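Order Sorting and Packing Associates
Hurkenholm Distribution, Lenmont site
Part-time and full-time positions

Hurkenholm invites applications for the position of Order Sorting and Packing Associate at its Lenmont site. The successful candidates will join the mixed goods section, which handles small household items, boxed products, toys and soft goods for retail customers.

Associates are responsible for sorting items from metal bins, checking each against the order sheet, and packing it for shipment. Items differ widely in shape and size, and associates are expected to select suitable packaging for each order. Damaged or unlabeled goods must be set aside and recorded before the end of the shift.
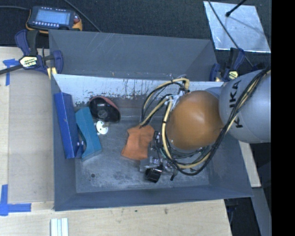

Additional duties include returning misplaced items to stock, keeping aisles clear, and reporting worn or damaged bins to the shift lead. Associates also assist with the stock count held each March.

Applicants must be at least 18 years of age and able to lift 30 pounds. The work involves standing for most of the shift. Prior warehouse experience is welcome but is not required. All new associates complete 2 weeks of paid training in the Galleck Building, where the mixed goods section is located.

Work gloves and safety shoes are provided. Associates who complete their first six months receive a one-time payment of $430.

To apply, please send a resume and a short statement of availability to Mitra Rashti, Staffing Office, Hurkenholm Distribution, Lenmont. Applications must be received by 14th June. Applicants selected for interview will be contacted by telephone and should bring proof of eligibility to work.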